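The Arm That Would Like to Clear Your Table

Kolus rents out a tabletop robot by the month, and the first thing it asks of you is that you stop calling it a robot. The brochure says "bench assistant." By the second day our office was calling it plenty of other things.

The service is named Tivimden, and it is aimed at small labs, trade schools and the sort of company that has a spare room and a manager who has been to a conference. You get an arm, a gripper, the software and 85 hours of support, which sounds like a lot of hand-holding until you meet the setup wizard. I burned two of those hours learning that "home position" and "park position" are different things, and that the arm has feelings about both.

Tyyne Ikonen came over from Kolus to get us started. She has installed these in places that make real goods for real money, and she was polite about our plan to have ours tidy up a pretend kitchen. Plastic fruit is fine, she told me. Everybody begins with plastic fruit. It doesn't bruise, and it doesn't complain to the manufacturer.

Teaching it is the good part. You guide the arm through a job, name the job, and save it. Do that enough times and Tivimden offers to try by itself, with a little pop-up that reads "Ready when you are." I was rarely ready. Paavo Oksanen, who edits our back pages and has never loaded a dishwasher without commentary, turned out to be a natural. His movements are slow and fussy, and the software adores him. Mine it marked "inconsistent," a word I last saw on a school report.

The scoring is where Kolus gets a bit pleased with itself. Each saved job receives a mark out of 100, and Paavo got a 94 for moving a cup. There was no living with him until lunch. What the mark measures is smoothness, so a graceful trip to the wrong spot can still do very well. Aleksi Juntunen, who runs the product side, says a second score for accuracy is coming in November. I would have started with that one.

Bottles lying down are harder than bottles standing up, as any waiter could have told them. The gripper has to come in low beside the thing and commit, and our arm likes to pause first, like a man deciding whether to pet a strange dog. 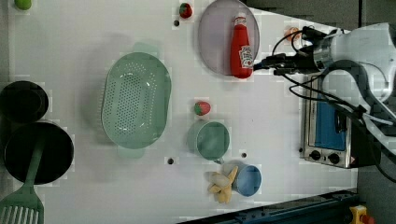 What You Pay For

The monthly fee covers the arm, updates and swaps if something breaks. It doesn't cover the table, the props or the coffee you will drink while it calibrates. Support hours roll over once and then vanish. If you have patient people and a dull, repeated job, take the trial month. If you only want a clean table, Paavo is available most afternoons.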